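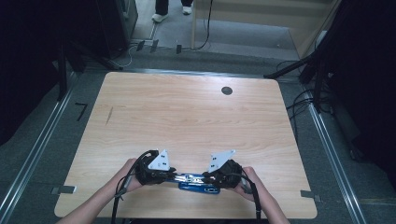 Minutes of the Workroom Furniture and Supplies Meeting
Borkgate office, August, 2:00 p.m.

Present: Tegwen Craddock (chair), Osian Beddoe (minutes), two from Prurkville by phone
Apologies: Wogan site

1. Minutes of the last meeting

Accepted with one correction. Under item 4 the shelf order was entered against Prurkville. It belongs to Wogan. Beddoe has changed the file copy.

2. Tables

2.1 Craddock reported on the light wood tabletops. The tops with rounded corners and a single grommet hole will stay as the standard pattern. Prurkville asked whether a second hole could be cut on the near side. Not agreed. A second hole weakens the working area, and most desk tasks are done close to the near edge.

2.2 Surface marks. There is a short thin dark mark on the left side of one top, running across the grain. Beddoe to try a damp cloth first, then a soft eraser. No abrasive pads. If the mark is in the finish it will be left alone and written on the table card.

2.3 Glare. Prurkville said that the smooth finish reflects the overhead lights at some seats and makes small metal parts hard to see. Craddock suggested turning the table before buying anything. A matte desk mat was quoted by Pelero but the price was for a pack larger than we need. Held over.

2.4 Grommet covers. Wogan had sent a note asking for covers. Agreed to leave the holes open for now.

3. Floor and layout

3.1 Gray tape tabs are on the carpet near the table corners. Anyone who moves a table for cleaning is to put it back to the tabs. Beddoe will add this to the cleaning sheet.

3.2 The short angled line of black tape on the floor to the left of the table also stays down. Prurkville asked for the tape type so they can use the same kind. Craddock to find the roll and pass on the label.

3.3 Carpet. Staples in the carpet remain a nuisance – the vacuum does not lift them reliably. A hand magnet is to be kept in the supply drawer and used at the end of the day.

4. Staplers

4.1 Beddoe went through the desk stapler procedure. Present wording says only "open and refill," and people at both sites have been reading "open" in different ways. New wording was agreed in outline: set the stapler on the table, raise the upper arm fully, and check that the staple channel in the base can be seen from end to end before anything is put in it. 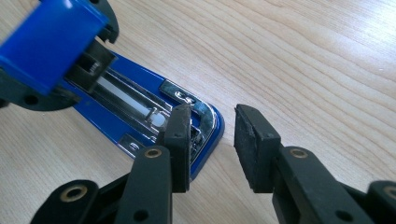

4.2 Loading. Strips are to go in legs down and seated flat. Part strips may be used up first, provided they are from the same box. Mixed leg lengths caused most of the jams logged at Wogan. The procedure will give the box size to order and leave out the maker's name, so that purchasing can change supplier without a rewrite.

4.3 Jams. Bent staples are to be removed with the flat pick from the supply drawer. Scissors and knife blades are not to be used on the chrome parts. Prurkville admitted to scissors. Craddock asked that scratched staplers be kept in service if they still close properly, and taken out only if the arm does not line up with the base.

4.4 Hinge. There was some discussion on whether to oil the hinge. Beddoe was against it, as oil gets onto paper. Craddock thought a very small amount on a cotton swab was acceptable once a year. Not settled. No oiling until the next meeting.

4.5 Color. Prurkville prefers to keep blue for the desk staplers and another color for the heavy-duty ones. No objection. Existing stock will not be replaced to suit.

5. Supplies

5.1 Stock sheet as read by Beddoe: 191 staple strips at Borkgate, 275 at Prurkville. Wogan's sheet had not come in.

5.2 Order of 500 strips from Pelero approved, split evenly between Borkgate and Wogan. Prurkville does not need any this round.

5.3 Paper for stapling tests: 580 sheets of used single-sided paper are in the cupboard. New paper is not to be opened for tests while this lasts.

6. Actions

Beddoe – clean table mark, update cleaning sheet, circulate stapler wording
Craddock – tape label to Prurkville, smaller pack price for desk mats
Prurkville – turn one table and report on glare
Wogan – send stock sheet

7. Other business

Prurkville asked for the meeting to start half an hour later. Agreed. Next meeting at 2:30 p.m., same room, Wogan to dial in.

Meeting closed 3:10 p.m.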